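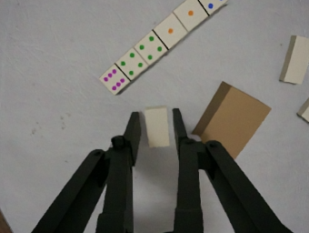 Stepan Bondarchuk reckons anyone can buy a robot arm these days, and the hard bit is knowing what else to put on the order. He's right, and that's why we're looking for people to join our equipment planning panel at Flovness!

I'm putting together the budget for 2 new benches, each with a table-mounted arm and a gripper for picking up small blocks and boxes. I've got prices for the big stuff. What I haven't got is a proper feel for spares, fingers, mounts, training time and all the other bits that creep in later (they always do).
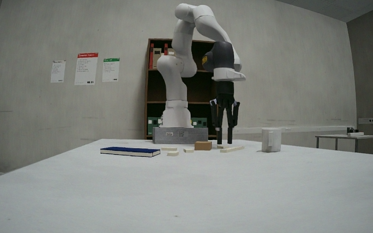

Couldn't we just get the cheaper gripper and replace it more often, asks Etornam Gyamfi. Maybe! I'd love you to come and argue it out with us.

You don't need a degree, but it helps if you've ordered kit for a lab or workshop and lived with the results. We need 21 people, for one afternoon in January at our Plivum site, and we'll pay you £100 plus your travel. 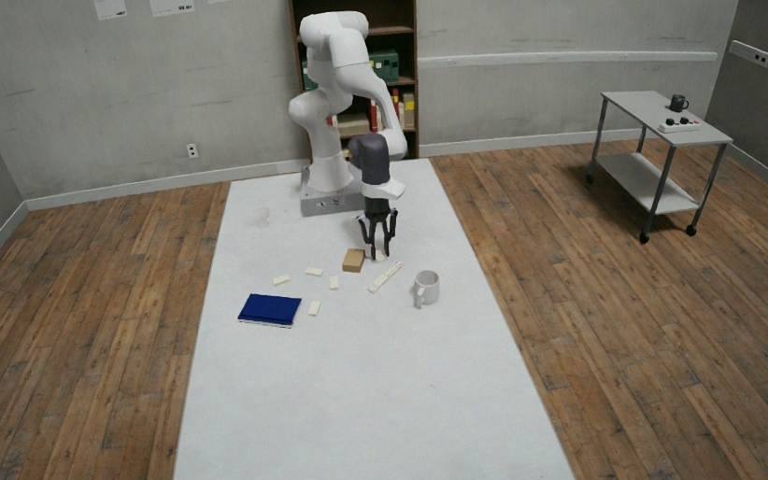

Lunch is on us too, and you'll get the draft shopping list beforehand so you can scribble all over it. To apply, send me a few lines about the last thing you bought for work and whether you'd buy it again. Applications close on 24 September 2023.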